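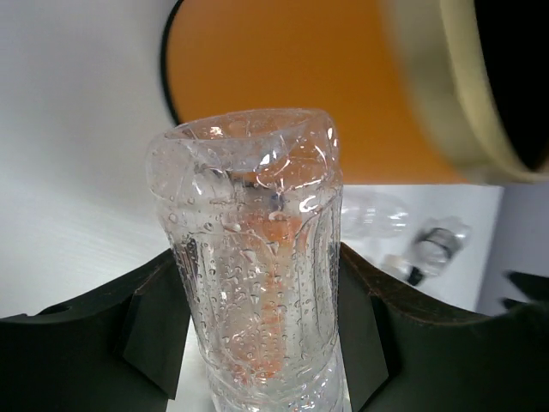
Crushed bottle, two fingers, what's probably an orange bin behind it. Sorting day!

Yurani Urrego
@yuraniurrego · 20/08/2021

Okay, thread time. I keep getting asked if machines can do the boring chores yet, and my favorite chore to argue about is the recycling. 1/8

People think a water bottle is easy. A new one, sure! But look at one after somebody has squashed it. The top is folded in, there are creases going every direction, and it's covered in droplets. You can see right through it too, so a camera gets bits of whatever is on the other side. 2/8

That's why I love this as a test. A mug is the same mug every morning. Every crushed bottle is a brand new shape. 3/8

My own scorecard from playing with this at Gilley: 41 good drops out of 70 tries with crumpled clear plastic. I was jumping up and down (my neighbor Mutua can confirm, he came over to check on me). 4/8

The misses were mostly bottles lying on their sides. They roll the second you brush them, and then the whole plan is wrong. I chased one under the fridge myself and did no better than the machine. 5/8

Speed is the other thing. One bottle can take up to 20 seconds. I can empty a whole bag in that time, badly, while talking on the phone. 6/8

So would I let one loose in the kitchen? For bottles on a clear table, yes, tomorrow. For the bag under my sink with the yogurt lids and the wet receipts... ask me again in May. 7/8

Next up is cans, and then Roxana wants me to try egg cartons, which scares me a little. If you've got a chore you think is impossible, put it in the replies, I want the weird ones! 8/8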